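Folding a thick quilt so it stays folded
Home Keeping Forum > Bedrooms and Linens
Thread started November 2, 2021

marlowe_st
I have a heavy channel-stitched comforter on a twin bed and I can't get it to hold a fold. I do it in half, then in half again, and by lunch the top layer has slid off toward the wall. The filling is thick and the cover is slick. I don't want to buy a storage bag because it gets used every night. Where do you all put yours during the day, and what fold do you use? The closet shelf is only 46 inches long and it's already full of sheets.

pennyrack
Thirds, not halves. Lay it flat, bring one long side to the middle, bring the other long side over that. Now you have a long strip. Fold the strip from the foot end up in thirds again. Halves always slide on me because all the weight ends up on one open edge.

Put the closed edge toward the foot of the bed. It looks neater and it's easier to grab.

Dov in Wenton
I do halves and have no trouble. The trick is pressing the air out. Lean on it with your forearms before each fold, starting at the closed side and working toward the open one. If you fold air into it, of course it slides.

marlowe_st
I tried leaning on it. It puffs right back up. Mine is probably thicker than yours.

Dov in Wenton
Mine is a winter weight Erkarell. It's plenty thick.

quiltbarn71
Which way do the channels run? If the stitching goes across the width, fold along the stitching and let the fold land in a seam. Folding in the middle of a puffy part is what makes it spring open. With wavy channels you can't follow the line exactly, but you can get close.

marlowe_st
Wavy, yes. They run side to side. I never thought about where the fold was landing.

Sizwe Matlala
I'd leave the closet alone and keep it on the bed. We stopped putting comforters away a couple of years ago. The pink one in our house gets folded into a stack and set near the middle of the mattress after the bed is stripped down to the fitted sheet. Pillows go up against the headboard, comforter stays clear of them. At night it takes one pull to open it up.

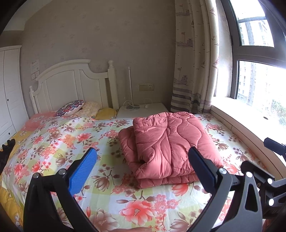
Does a folded comforter need to come off the bed before you change the fitted sheet? Move it to a chair or a clean floor mat first, since you need all four corners of the mattress free.

We use the same spot every day, so the kid who sleeps there knows where it goes. A busy flowered sheet also helps with this, in my opinion. A plain sheet shows every wrinkle when it's left uncovered, and a print with big flowers doesn't.

pennyrack
I like the middle better than the foot. At the foot mine gets kicked onto the floor when somebody sits down to put on socks.

tallowgate
I'm going to disagree with most of this. If you're going to leave it on the bed, why fold it at all? Spread it out and the bed is made. Folding it every morning is an extra job and then the sheet sits there collecting dust and cat hair all day.

Sizwe Matlala
No cat here. And spreading it out evenly takes us longer than folding it. A six year old can fold one. She can't get it straight on both sides, and she gets upset about it.

tallowgate
Fair enough. With a cat you'd change your mind.

quiltbarn71
There's also the airing argument. My mother pulled everything back in the morning and left it until after breakfast. I still do. I don't know if it makes a difference to the mattress but the sheets feel better at night.

Dov in Wenton
Same. Window open too, except in February.

marlowe_st
OK, reporting back. Thirds with the folds set in the seams holds. I did it this morning and it's still a stack at 4 in the afternoon. I ended up with the closed edge facing the door, which is the side she gets in from.

Next problem is pillows. There are five on that bed and two of them are only for looks. Where do they go at night?

pennyrack
Basket next to the nightstand. Or get rid of the two that are only for looks.

hollis.m
A round cushion is the hardest to store because it won't stack with anything. We had one that lived on the floor for a year. I hung a canvas bag on the back of the door, one of the wide Plurau ones, and it goes in there. Holds the cushion and one stuffed animal.

tallowgate
I'd leave them at the head of the bed and sleep with them. Kids don't care. Mine had more stuffed animals than pillows and slept fine.

marlowe_st
She does care, that's the trouble. The yellow one has to be in the corner.

quiltbarn71
Then the yellow one stays in the corner and you only have four to find a home for.

hollis.m
One more thing on the comforter – wash it before you judge how it folds. A new one is stiff from the package. Ours got much easier to handle after the second wash. You'll need the big machine at the laundromat. I use the one on Moodley Street and it's 6 dollars a load. Dry it on low with a couple of clean tennis balls and stop it halfway to turn it over, or the middle stays damp.

Dov in Wenton
I wouldn't do the tennis balls with stitched channels. They pushed the filling down to one end of every channel on mine and I spent an evening working it back by hand.

hollis.m
Was it down or polyester?

Dov in Wenton
Polyester.

hollis.m
Mine too. I've never had that happen. Maybe the stitching was farther apart on yours.

Dov in Wenton
Could be. I dry it flat over two racks now. Takes a full day, but the filling stays put.

marlowe_st
I'll try the laundromat this weekend without the tennis balls and see how it comes out. Thanks, everybody. I'm leaving the comforter on the bed for now and the closet shelf can stay sheets only.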